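Room notes, Sirmont workshop, Nov 15, 2025. Tables and storage only; the floor plan is kept separately by Gianni Rizzi.
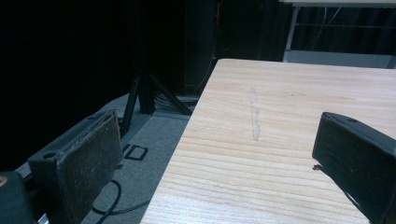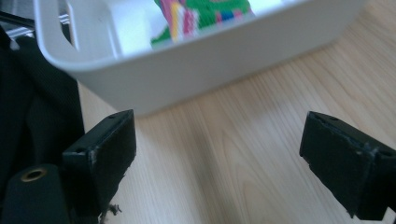
Tabletops at Sirmont get one coat of hard oil every February. Sand with the grain before oiling and wipe off the dust with a dry cloth. The whitish streak in the first picture should be tried with a damp cloth before any sanding. Bins are shallow, with rounded corners and a handle opening in the end; the one in the second picture has a bright green textile in it. Textiles go back to the Tanguy shelf, folded, 2 to a bin.

Oil is ordered through Trumard. Send requests for new bins to Bastien Hervieu.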